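Replacing the Gasket on a Refrigerator Door

A door gasket that no longer seals lets warm, damp air into the cabinet. The compressor runs longer, frost builds on the rear wall, and water collects under the crisper drawers. Replacement takes one person an hour or two and does not require opening the refrigerant system.

Confirm the fault first

Close the door on a strip of paper and pull. The strip should drag. Repeat every few inches along all four sides, including the hinge side, where a worn gasket tends to fold under. If the paper slides freely in one spot only, wash the gasket and the cabinet face with warm water and dish soap and test again. Dried syrup on the bottom edge is a common cause of a poor seal.

Check the hinges as well. A door that has dropped will leave a gap at the upper corner on the handle side, and a new gasket will not close it.

Ordering the part

Order by the full model number, normally found on a label inside the fresh food compartment. Do not order by door size alone. Two doors of the same height can use different retaining profiles. The common types are:

Push-in: a barbed rib pressed into a channel in the door liner.
Screw-retained: a flange held behind the liner edge by hex-head screws.
Glued: found on some older compact units.

The steps that follow cover the first two.

Preparing the new gasket

Gaskets are shipped folded and will have kinks. Lay the new one flat in a warm room overnight. If kinks remain, soak it in hot tap water for 19 minutes, then dry it fully. Do not use boiling water. Compare it with the old gasket before removing anything - corner to corner, both directions.
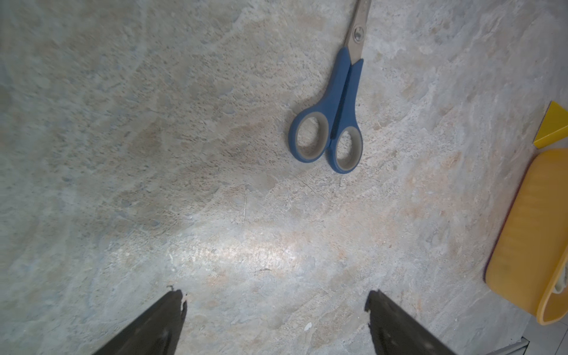
Kheri Athumani
Appliance Repair Editor

Removing the old gasket

1. Unplug the refrigerator and empty the door shelves.
2. Push-in type: grip the gasket at a top corner and pull it straight out of the channel. Work down both sides.
3. Screw-retained type: fold back the inner lip and loosen the screws by two turns. Do not remove them, or the liner may shift and the door may twist.
4. Clean the channel with a soft brush and soapy water. Dry it.

Fitting the new one

1. Seat the four corners first, starting at the top.
2. Press the rib in from each corner toward the middle of the side. It should click or stop firmly.
3. For the screw type, slide the flange behind the liner and tighten the screws evenly until snug.
4. Wipe a thin film of petroleum jelly on the hinge side so that the gasket slides as the door closes.

Close the door and repeat the paper test. Small gaps at the corners can be eased with a hair dryer on low - keep it moving, and hold the gasket in shape until it cools. Leave the door shut for several hours before judging the seal. If a gap is still present the next day, check the door for twist and adjust the hinges.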